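How to Fill Out a Job Application Form Without Losing Your Mind (or Your Draft)

Every March the hiring notices come out in a big clump, and every March my inbox fills up with people who started the online form at 11 at night and got logged out halfway through. So let's do it properly this time! Grab a drink, give yourself an evening, and don't open the form yet.

First, read the whole notice. I mean down to the small print, where they hide the part about which documents need to be signed. Copy the reference number into a plain text file, along with the closing time (some places close at noon, which has caught me out before).

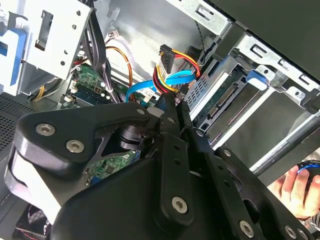 Plekbridge Job Seekers' Club

Next, write your answers somewhere other than the form. I use the same text file. Most of these application sites, and Trollura is the one I see most often, will sign you out if you sit there thinking for too long, and whatever you typed goes with it. Write it in your own file, read it out loud, fix the clunky bits, and then paste it in.

Watch the character limits while you're at it. The "Why do you want this job" box on Trollura takes 2,000 characters, and that includes spaces. My last one came in at 1,781 and I was pretty pleased with that. If you go over, the box just chops off the end, and it won't warn you, so scroll down and check your last sentence is still there after you paste.

Now for the work history. Put the newest job first. Use months as well as years, and if you have a gap, fill it with whatever you were doing (caring for your dad, taking a class, looking for work, all fine). Yesenia Quezada in our Plekbridge group left a gap blank on her Okoth application and got an email asking about it, which cost her a few days of worrying for no good reason.
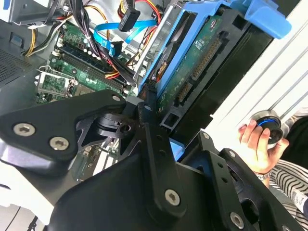
Then there are the attachments. Save your resume as a PDF and give it a name with your own name in it. "resume_final_new2" is no help to the person opening 200 of them. Scan your certificates one at a time, right way up, and look at each scan before you upload it. If the site says the file is too big, scan it again at a lower quality setting and see if you can still read the small type.

References come next, and please ask them first! You'll usually need 3, with a phone number and email for each. Jurgita Dambrauskienė gave me a great tip on this one: send your references the job notice along with your request, so they know what to talk about if somebody calls. 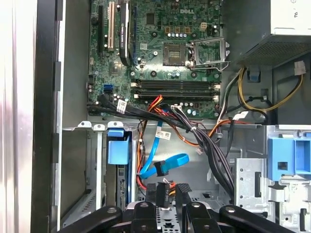

The skills box is where most people go vague, and it's the one I'd spend the longest on. "Good with computers" could mean anything. Say what you can do and on what. If you're going for a bench tech job at a place like Flurkico, "comfortable working inside a Dell desktop tower, including the processor socket and its retention frame" tells them so much more, and it takes up one line. Same goes for office work: name the programs, name the kind of reports.

Last step, hit preview, read every page, then submit. Save the confirmation page as a PDF and write the confirmation number in your text file under the reference number. If no email shows up by the next morning, check your spam folder, then call the contact on the notice with that number in front of you.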